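4.2 Evaluation of the Zeltance simulation kit

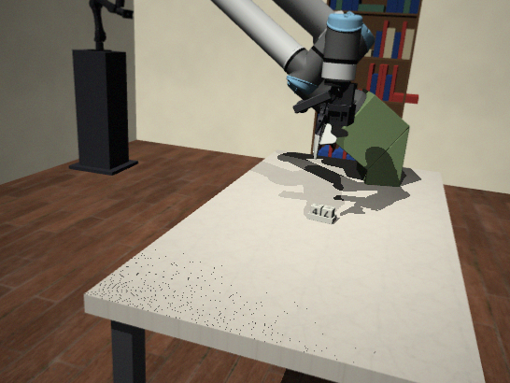 Figure 3. Test cell in Zeltance, arm over the table.

The kit is sold with a library of ready-made rooms, and we used one of these without changes so that our results could be compared with those of other buyers. Each trial began from a new layout drawn by the Senine task generator. Large and small items share the table, as with the green box and the small marked white object in Figure 3, and the arm casts its shadow across much of the far half. We kept shadows switched on in all 300 trials. A trial was stopped after 2,000 steps if the target had not been lifted. The licence we tested allows 40 trials to run side by side, which was enough for our purposes. Set-up took longer than the manual suggests, mainly in matching the gripper settings to those used in Section 3.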